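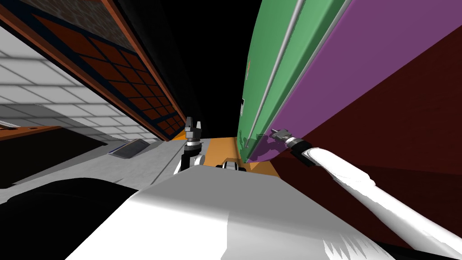

Head camera view, simulated kitchen set, right gripper at the purple panel.

Shared Forum > Simulation and Data Collection > Protocols and Review

Topic: Acceptance rules for tilted head views in the kitchen set

m_hirose
Coordinator, Sellero data program
Posted 9:14

Members are asked to comment on the proposed acceptance rules for the kitchen set before the February release is closed. The view attached to this post is representative of the material under discussion. The head is rolled well away from level, both arms are in view, and the right gripper is close to the lower edge of the purple panel.

The present wording of the review guide states that an episode shall be set aside when "the horizon is not reasonably level for the greater part of the task." Reviewers at the Brelport office have applied this sentence strictly. Reviewers at Kavholm have not applied it at all. As a result, the two offices are returning different decisions on the same episodes, and the release cannot be completed on that basis.

The proposal is as follows. Tilt alone shall no longer be a ground for rejection. An episode shall be accepted if the working gripper and the surface it is approaching are both visible during the approach, and if the recorded joint values agree with the rendered pose. All other rules remain in force.

Comments should address the proposal itself. Requests for new tasks belong in the planning section.

Misaki Hirose

tolvan
Reviewer, Brelport
Posted 9:52

I do not support the proposal as written. The sentence on level views was included for a reason. The policy is trained on head images together with joint values, and the physical unit has a neck that is limited to a much smaller roll than the one shown here. If we accept such views in quantity, we are teaching the system from positions it will never occupy.

I would also ask members to look at the long white arm in the attached view. Its lower portion has a ragged edge where the surface has broken up. Under section 4 of the guide, visible faults in the robot's own geometry are to be reported. The proposal does not say whether such an episode is accepted, accepted with a note, or held.

quillfeather
Posted 10:20

With respect to the previous post, the argument about the neck limit applies to the final system and should not govern the whole of the training set. Our group compared 2 training runs on the drawer and door tasks last fall. The run that included tilted views did better when the base was parked at a poor angle, and slightly worse when the base was parked correctly. The difference in the second case was small enough that we did not consider it a concern.

I support the proposal.

tolvan
Reviewer, Brelport
Posted 10:31

Was the amount of data equal in both runs? If tilted episodes were added to the first set without removing others, the comparison shows only that more data was of benefit.

quillfeather
Posted 10:44

The totals were equal. Each run used 1,000 episodes. In the mixed run, level episodes were removed at random to make room. I will ask for permission to post the full table. Until it is available, members are free to give the result whatever weight they think proper.

m_nagano
Teleoperation lead, Kavholm
Posted 11:05

I write on behalf of the operators who record this set.

Tilted views come chiefly from the way an operator looks at the contact point. The headset controls the head of the simulated robot directly. When the hand approaches the underside of a panel, most people lean and roll the head in order to see the fingertips. An operator who is told to keep the head level will do so, but the approach becomes slower and the hand tends to stop and correct itself several times. Those pauses are then recorded as part of the demonstration. In my view they do more harm to the trained policy than the tilt does.

I also wish to raise a practical matter. Operators at Kavholm record 32 episodes in a session. If the Brelport reading of the guide is adopted, a large share of every session will be discarded for a habit that we have never instructed them to avoid. Should the level rule be kept, I ask that it apply only to episodes recorded after a fixed date, and that the headset display be given a level indicator.

Mio Nagano

grayline_ops
Posted 11:38

A question of interpretation for the coordinator. The proposal requires that the working gripper and the surface it is approaching both be visible. In the attached view the right gripper is close to the purple panel, and the other gripper is upright near the middle of the image. Which is the working gripper? I would assume the right one from its position, but a reviewer looking at a single image could not be certain, and the review tool opens on a single image by default.

m_hirose
Coordinator, Sellero data program
Posted 11:50

The working gripper is the one named in the task record. Reviewers are expected to read the task record before opening the images. I accept that the guide does not state this plainly and will add a line.

On the broken surface of the arm: the fault lies in the rendering. Where the joint values are sound, my intention is that the episode be accepted with a note, using code R-arm. If Brelport prefers that such episodes be held, I ask that the preference be stated with reasons.

tolvan
Reviewer, Brelport
Posted 12:15

The reason is simple. An image policy does not know that a ragged edge is a rendering matter. It sees the robot's own arm with a shape that the physical arm does not have. A few such episodes are of no importance. If the fault appears whenever the arm is extended across the lower part of the view, it will be tied to a particular kind of reach, and the system may come to rely on it. I would hold these episodes until someone has checked how often the fault occurs and in which poses.

I have no objection to the note code as such.

bilgin_render
Scene support, Bilgin
Posted 13:02

We maintain the scene files for this set. Jagged edges of this type are usually produced when the near clipping distance of the head camera passes through the outer shell of an arm. I cannot confirm that from one image. If the episode number is sent to the support address, we can replay the recorded joint values with a shorter clipping distance and compare the output.

I would point out that episodes are stored as joint values and scene state. The images can be rendered again at any time. Nothing needs to be rejected on account of a rendering fault – it needs only to be queued.

The same applies, within limits, to the tilt. Images can be rendered again from a head pose with the roll removed. The operator's view would no longer match the stored head joints, however, and that mismatch would have to be recorded.

quillfeather
Posted 13:17

I would strongly oppose removing the roll after the fact. The hand motion was chosen by a person who was looking at the tilted view. If we substitute a level view, the fingertips may be hidden at the very moment the person was relying on them. The example would then show an action without the information that led to it.

m_nagano
Teleoperation lead, Kavholm
Posted 13:26

Kavholm agrees with the post directly before this one. We have no objection to rendering again for clipping faults.

tolvan
Reviewer, Brelport
Posted 14:08

If faulty episodes are queued for rendering, my second objection is met. My first is not. I could accept tilted views if the roll angle were stored as a searchable field, so that a team training for the physical unit may leave them out. At present one has to compute it from the head joints, and most teams will not.

m_hirose
Coordinator, Sellero data program
Posted 15:40

Thank you to all who responded. The revised text is given here for final comment.

Tilt alone is not a ground for rejection. The roll angle of the head shall be stored as a field in the episode record, with the largest value and the average value over the approach.

The gripper named in the task record, and the surface it is approaching, shall both be visible during the approach.

Episodes with visible faults in the robot's own geometry shall be given code R-arm and placed in the queue for rendering. They shall not enter the release until they have been rendered again and checked.

Head roll shall not be removed from recorded episodes.

The request for a level indicator in the headset has been passed to the tools group. No date has been given.

grayline_ops
Posted 15:58

Does the visibility rule apply when the robot's own body covers the surface for a short part of the approach? The white body takes up a good deal of the lower view in this pose, and the guide gives no length of time.

tolvan
Reviewer, Brelport
Posted 16:11

I would say the final part of the approach only, from the point at which the hand slows. I remain of the opinion that the tilted episodes should be kept in a separate folder, but I will not hold up the release over it.

m_hirose
Coordinator, Sellero data program
Posted 16:30

The question of short coverage is noted and remains open. Reviewers should mark such episodes as pending and leave a comment in the record.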